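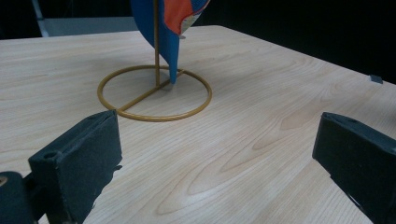
Hand-Held Tools Shorten the Path from Demonstration to Robot Skill, Says Undemar Research Lead

A robot can learn to handle everyday objects from recordings made by people who have never operated a robot, according to Oľga Gajdoš, who leads the manipulation group at the Undemar Institute. She spoke in July about the results of the Skistside study, which the institute carried out together with the engineering firm Bednárik.

The study collected 2910 demonstrations with a gripper that a person holds and moves by hand. A camera on the tool records what the fingers approach, and the recordings are later used to train a control program for a robot arm fitted with the same fingers.

"In earlier work our operators steered the arm from a distance, and the motions were slow and stiff," Ms. Gajdoš said. "With the tool in hand, people reach for things the way they normally would. The program learns from that."

Of the recordings collected, 1312 were kept for training. The remainder were set aside, in most cases after the software lost track of the position of the tool. Ms. Gajdoš described the figure as lower than the group had hoped for. Plain tabletops and reflected light gave the tracking software little to hold on to, she said, and the group has since changed the way each session begins.

Asked why the object list included table flags, she pointed to the difficulty of combining cloth with thin metal. "A block looks much the same from one attempt to the next. Cloth hangs differently after every touch, and a thin pole leaves very little room for error when the fingers close. We wanted both problems in one object."

The evaluation was run at the Garside laboratory under Peter Sokol, who took no part in collecting the demonstrations. His team carried out 100 trials with the arm, using 4 kinds of object in positions that did not appear in the training set.

Mr. Sokol said that the separation between the two sites had been a condition of his participation. "The people who build a method know where it is weak, and without meaning to they set the table in its favor," he said. "We placed the objects by a printed plan and did not move them once a trial had started."

He reported that the arm dealt well with changes of position. Most of the failures came late in the motion, when a finger brushed the object before closing on it. In his view, a camera close to the fingers gives a good view of the target but a poor sense of what lies to the side.

Both researchers were cautious about wider use. The study did not cover heavy objects or tasks requiring two hands, and Ms. Gajdoš said that no comparison with other training methods should be drawn from it at this stage.

The next phase will examine whether recordings made at Garside can be combined with those from Undemar without a loss of accuracy. Mr. Sokol's team has already begun preparing its own set of objects.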